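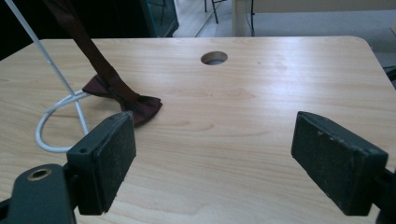
When should an operator stop a demonstration and start over? As soon as an item leaves the work surface, a cable catches on the tool, or a person not assigned to the station enters the marked area.

Handout 4: Good Practice with Hand-Held Grippers
Instructor: Tanko Odukoya

1. Before the session
Inspect the finger pads of each gripper and enter any wear in the station log. Pads with chipped edges may stay in use if the gripping face is sound. Route cables away from the hands — a cable under tension pulls the tool off line.

2. Handling soft items
Straps, ties and ribbons are covered by section 13 of the Shehu rules. Grip a bow tie by the bow and let the neck strap hang free. Do not close the jaws on a buckle or hook. Approach a display rack slowly, and keep the second gripper open until it is needed.
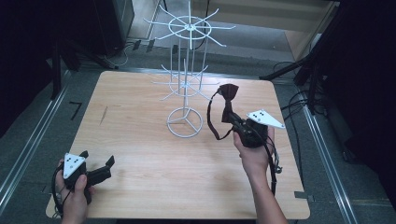
3. Marker plates
Plates must be firmly seated and facing outward. Do not touch the printed dots. A bent or scratched plate is replaced before work resumes, and the change is noted under form 117.

4. Records
Each attempt is kept, including those that fail. Students who delete a failed attempt must repeat the exercise. Logs are due at the end of September.

Related handouts
Cernex Station: Floor Markings and Stands
Prurnasov Checklist for Shared Tools
Reporting a Damaged Gripper

Flimusdale Automation Program, Room 294 — Revised July 11, 2024 — Back to top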